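Werkstatt-Tipps: Ablaufsteuerung für die PC-Montage mit zwei Armen

Zuletzt aktualisiert: 7. Juli 2026

Die folgenden Hinweise beziehen sich auf Bestückungsaufgaben am liegenden Gehäuse, gesteuert über Wusel (Ablaufplanung) und Kuna (Bilderkennung). Grundkenntnisse in Koordinatensystemen werden vorausgesetzt.

Bezugssysteme trennen. Halterplatte und Gehäuse bekommen je ein eigenes Koordinatensystem. Greifposen für die Halter werden relativ zur Platte gespeichert, Fügeposen relativ zur Hauptplatine. Wer alles im Basissystem des Arms ablegt, lernt nach jedem Verrücken des Gehäuses sämtliche Punkte neu ein.

Gehäuselage vor jedem Lauf neu bestimmen. Das Blech eignet sich schlecht als Merkmal, weil Reflexe die Kantenerkennung verschieben. Stabiler sind Schraublöcher der Platine und die Ecken des Sockelrahmens. In Kuna den Suchbereich auf die Platine begrenzen; auf Profiltischen liefert die Nutstruktur sonst Scheinkanten in großer Zahl.

Kabel als Sperrvolumen modellieren. Lose Leitungen lassen sich im Planer nicht sinnvoll als Geometrie nachführen. Ein grober Quader über dem Kabelweg reicht. Sperrvolumen nur für den Transferweg aktivieren und in der Fügephase gezielt freigeben, sonst findet der Planer keine Lösung.

Anfahrpunkte staffeln. Der erste liegt 15 cm über der Gehäusekante, der zweite 2 cm über der Fügestelle. Zwischen beiden fährt der Arm linear, davor darf er frei interpolieren.
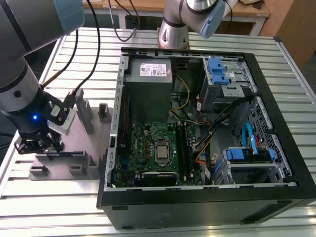

Warum meldet der Planer eine Kollision, obwohl der Weg frei ist?
Meist fehlt im Modell der Wechsel des gegriffenen Teils. Nach dem Öffnen des Greifers bleibt das Teil als Anhang am Flansch stehen, bis der Befehl zum Ablösen gesendet wird. Ablösen und Öffnen gehören in denselben Schritt, mit Abfrage der Fingerweite dazwischen.

Kraftschwellen je Bauteil setzen. Eine gemeinsame Schwelle für alle Steckvorgänge führt entweder zu Abbrüchen oder zu verbogenen Kontakten. Soo-ah Seok legt für jedes Bauteil eine eigene Parameterdatei an, in der Schwelle, Suchmuster und Zeitgrenze stehen. Startwert für kleine Steckkarten ist bei uns 18 N. Für Speichermodule muss getrennt gemessen werden.

Arbeitsraum sperren. Bei zwei Armen über einem Gehäuse bekommt der Innenraum eine einzige Belegungsmarke. Der wartende Arm hält oberhalb der Gehäusekante. Die Marke erst nach Erreichen des Rückzugspunkts freigeben, nicht beim Öffnen des Greifers.

Protokoll lesbar halten. Pro Schritt eine Zeile: Zeitstempel, Arm, Bezugssystem, Sollpose, Istpose, Ergebnis. Reginald Rosenthal hat dafür in Dumlow einen Filter hinterlegt, der nur Abweichungen über der Toleranz ausgibt. Vor dem Filtern die Rohdatei sichern.

Nach einem Update von Wusel zuerst mit leerem Greifer und 11 % Geschwindigkeit durchfahren. Gespeicherte Werkzeugdaten werden beim Import gelegentlich auf Standardwerte gesetzt, den Schwerpunkt also von Hand prüfen.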